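3.2 Crates, grapes and what goes next to what

I'll admit I came to produce display from the shopper's side, so the first thing I cared about was how fruit looks in a shallow crate. We used pale wooden ones with slatted floors, the kind Plakano sells to market stalls. 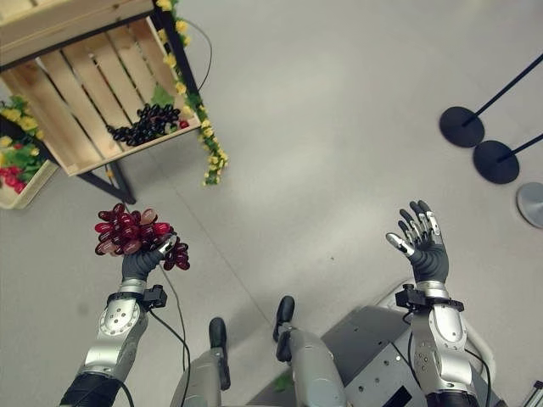 Britov treats the crate as a plain container, and I think that misses a lot. A low side lets people see the whole bunch, stem to tip, and the gaps in the floor give the eye something dark to rest on. In our survey 91 shoppers out of 137 picked the slatted crate over a solid tray.
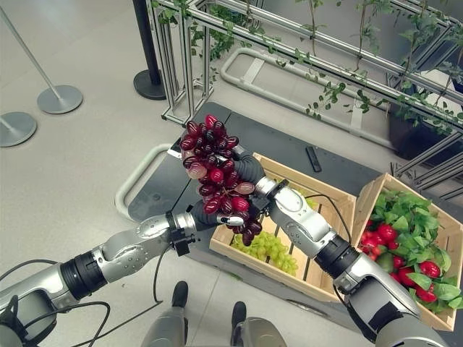
Color was the part I enjoyed most! Ó Séaghdha-style rules about never mixing fruit and greens felt too strict to me, and the Gonus guide (all 40 pages of it) is looser – it only asks for contrast between neighbors.

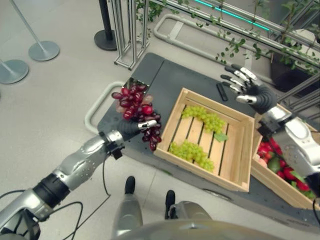 Grapes are fussy to arrange, and a bunch has a good side just like a person does. I like to settle the paler fruit first and then see what the dark fruit does to it. With two green bunches in the crate, one running diagonally across the upper half and the other down in the lower left, a deep red bunch held over them already changes how yellow or how cool the green seems. Shoppers talked about this without any prompting, and around 60 of them used the word "fresh" for the green fruit.

Figure 4. Red grapes above a crate of pale green ones, with tomatoes and leafy greens in the crate alongside.

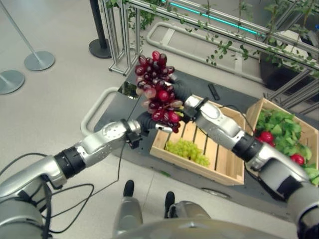 3.3 Labels and prices

We left price cards out of the first round, and I'd do the same again.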